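Rathjen talk, speaker notes, Jan 11, 2026

Hi everyone, thanks for having me. I'm the one who nags people in the Brindness lab about rules, so if you hate checklists, blame me (Leif Thygesen wrote the worst ones!).

Start with the easy one. Write down who is in charge of the stop button before anybody powers up an arm.

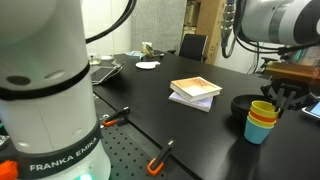
And put the name on the board, in big letters. Ji-hoon Moon got us doing that in November and I was a grump about it for 2 weeks – then I came around.

Next bit, clearance. Say it slowly. Hands stay off the table while an arm is enabled, even for a cup that's rolled a bit.

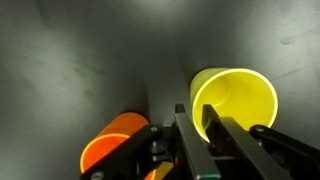 Wrist view: gripper, yellow cup, orange cup.

Mention speed limits here. Our Trovoson sheet has 9 lines and I'd happily lose half, but the slow-first rule stays. New task, new object, new person at the desk, you go slow. 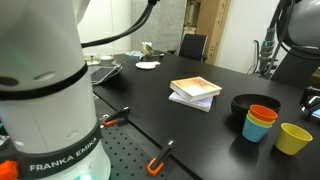

Same goes for clamps and cables, which get a look every morning and a line in the log. Ask the room who keeps a log. Wait for the awkward laugh!

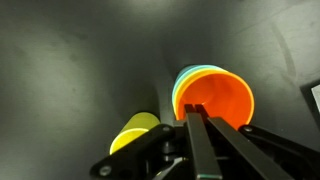 Who can sign off a change to the gripper settings?
Anyone trained on that arm, as long as a second trained person reads the change and initials it.

Then hand over to Leif for the Estine demo.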